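The Ferry Money

The bus from Prernthorpe reached Bullum at ten past four, and my sister was asleep against the window with her mouth open. I carried both bags down the steps and came back for her. The driver waited without saying anything.

Our father had left the house at Bullum to the two of us, along with the dinghy, the freezer and $2,000 in an envelope marked FERRY. The solicitor had been puzzled by the envelope. So were we. There had been no ferry at Bullum since we were small, when the bridge went in at Soliman and the council took the landing away.

The key was under the paint tin. Inside it smelled of kerosene and old newspapers. My sister opened the windows on the river side and I turned on the water, which ran brown and then ran clear. We ate toast for tea. She wanted to sell and I didn't, and we had agreed on the bus not to talk about it until the morning.

At dusk she went through the drawers in the hall and found his notebooks. He had kept one for every year he worked the crossing. Each page had the date, the weather and the number of fares, and at the back he had written down what people owed him. Most of it was small. A family at Barnance had owed him for a piano. Someone else had crossed twice a day for a winter and paid in eggs.
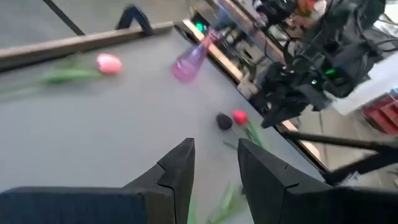 We sat up late with the notebooks. She read the names out and I wrote them on the back of the solicitor's letter, and when that was full I used a paper bag. By midnight we had got to the last year. I cleared a place for the last book, which wasn't easy, as by then things were scattered right across the grey tabletop and neither of us wanted to get up and put anything away. The final entry said 997, and under it he had written, Three short.

"Three short of what?" my sister said.

I didn't know. I thought he might have meant to reach a thousand that year. He had never mentioned it to me. He used to talk about the tide and the price of diesel, and when the ferry stopped he took a job at the sawmill and talked about that.

In the morning there was fog on the river. I found the dinghy under its tarp and dragged it to the mud, and my sister came down in his coat with $50 out of the envelope.

"What's that for?"

"Fares," she said. "You, me, and one coming back."

I rowed. It took longer than I remembered, and the current pushed us well below the old landing on the other side. She got out and stood on the bank with her hands in his pockets. A dog barked somewhere toward Soliman - we couldn't see it, or the bridge.

"I still want to sell," she said.

"I know."

She got back in, and I pushed us off with the oar.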